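Bukomport Table Oil, Wood Finish for Kitchen and Dining Tables

Item 3515
In stock, ships from our Brirkance shop

We've been mixing this oil since Frida Ragnarsson got tired of watching good tables go gray under the wrong polish, and it is still the thing we're asked for most. It's a slow, old-fashioned finish. You wipe it on, you go have your coffee, you wipe off what the wood didn't want, and the next day you do it again. If you're hoping to be done by lunchtime, our Wandix hard wax is quicker and we'll happily sell you that (but please read its page first, it is fussier about dust than we'd like).

The oil goes on the color of weak tea and dries to a low, soft shine. On brown woods it warms things up a little. On pale woods such as ash or birch it will yellow them, gently, and there's no getting around that, so try the underside before you commit the top.

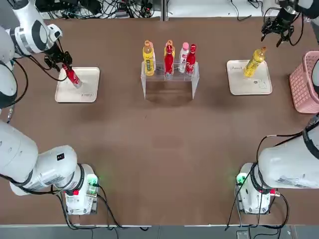
One 300 ml tin covers an average table for six with two coats, and you'll probably have enough left for the cutting board. Older tables that haven't been fed in years may drink a good deal more. Wajid Malik, who answers our phone most mornings, once talked a customer through five coats on her grandmother's sideboard, and she sent us plum cake!

How to use it

Start with bare, dry, clean wood, sanded with the grain. Shake the tin well. Pour a small puddle onto a lint-free cloth and work it in, going back over the end grain twice. Wait 27 minutes (yes, we really did test it, and half an hour was already getting sticky in our shop), then buff off everything that's left. Leave overnight before the second coat. Keep hot dishes off for a week and use coasters for a bit longer than that.

Lay used cloths flat outdoors to dry, well away from anything that could catch fire. Oily rags bunched up in a bin can heat up and start burning on their own.
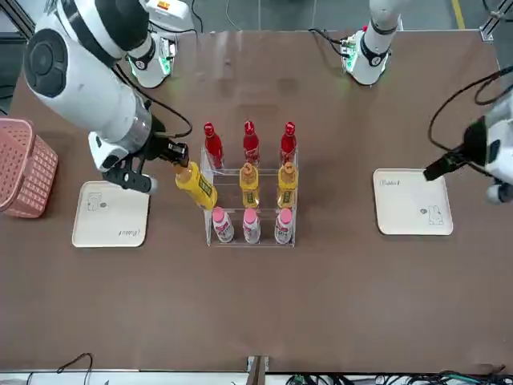 A brown tabletop with a rack of drinks.

What people ask us

Will it stop rings? It slows them down. Wipe up spills when you see them and you'll be fine. A faint ring can usually be rubbed out with a fine pad and a dab of fresh oil.

Can I put it over varnish? No, sorry. It needs to get into the wood.

How long does it keep? Two years unopened. Once opened, Ritva Hyvönen in the mixing room suggests using it up before the next October comes along, and pressing the lid down hard each time.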